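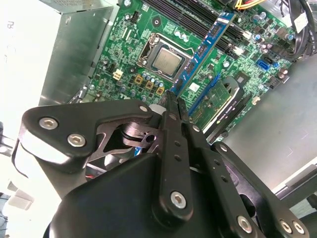

Figure 1. Wrist camera view of the gripper over the motherboard, with a blue RAM module in one of the slots.

Taking memory out of old desktop computers with a robot arm
Student project report, Ngan-ling Hsieh and Tatu Laizer
Supervisor: Kusum Prajapati
December 2023

1. Background

Old office computers often contain memory that could be used again. At the Sedorgate reuse workshop the modules are pulled out by hand before the rest of the machine goes for recycling. The work is simple but dull, and it is hard on the fingertips when the retaining clips are stiff. Our project looked at one part of this job: gripping a memory module in an open desktop case, lifting it out and placing it in a slotted holder.

The question we set ourselves was narrow. We wanted to know whether a policy trained on demonstrations would do better if it was given the wrist camera as well as the fixed camera. An earlier project in the same lab, by Rok Todorova, had used only a fixed camera and reported that most failures happened in the last part of the approach.

2. Set-up

The computer lies on its side on a slatted aluminium bench with the side panel off. The arm stands behind it. To the left of the case is a grey 3D-printed plate with slotted holders, which we drew ourselves and printed twice, as the slots in the first version were too tight. One camera is fixed and looks at the whole workspace. The other is mounted at the wrist and sees the fingers and whatever is under them.

We did not clear the cables out of the case. In a real workshop they would be there, and removing them would have made the task easier than it should be. Clips were opened by hand before each run. We had hoped to include this step, but the fingers we had were the wrong shape for pressing down on a clip and there was no time to make others.

3. Collecting demonstrations

We recorded 192 demonstrations by teleoperation in May. Both of us drove the arm, and Washington Figueiredo recorded a smaller share so that the data would not reflect only our two ways of moving. Each demonstration starts with the arm away from the case and ends when the module has been released and the fingers have opened.

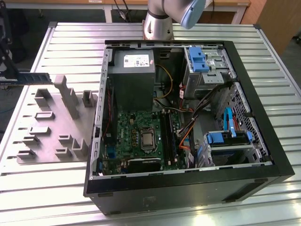
Between demonstrations we moved the case a little on the bench and turned it by a few degrees. The plate stayed where it was. We changed which slot the module started in, but we always used the same type of module. Demonstrations in which the module was dropped were thrown away. Those in which the operator missed the grip and tried again were kept – we thought the policy should see how to recover.

The most common problem for the operators was judging depth. From the fixed view the fingers could look as if they were on either side of the module when they were still above it. Everyone ended up watching the wrist view for the last part of the approach and the fixed view for the rest.

4. Training and testing

Two policies were trained on the same data with the same settings. Policy A received the fixed view only. Policy B received both views. Each was then tested in 20 runs, with the case positions marked on the bench in tape so that both policies faced the same ones. A run counted as a success if the module came out of its slot and ended up standing in a holder without help.

Policy A succeeded in 4 runs. Policy B succeeded in 13. Of the 7 failures with Policy B, most came at the holder end: the module was gripped and lifted properly, then came down on the edge of a slot and tipped over. Policy A usually failed earlier, by closing the fingers beside the module or above it.

5. Discussion

The result agrees with what Todorova found. The wrist view helps most when the fingers are close to the board. It helps less at the plate, where the module itself hides part of the slot it is meant to go into. A second fixed camera, lower down and facing the plate, might be worth trying.

There are clear limits. We used one computer and one type of module, and 20 runs per policy is a small number. Policy B also moves slowly. We did not measure its speed against a person, but anyone at the workshop would be faster.

We also noticed that retries appeared in the tests. When Policy B missed its first grip it sometimes backed off and came down again, much as the operators had done. We did not record how often this happened, and a later project should.

6. Further work

The next step is opening the clips with the arm, which needs a new finger shape. After that we would like to use cases of different makes. The drawings for the plate and the tape layout are in the project folder, under Metirville.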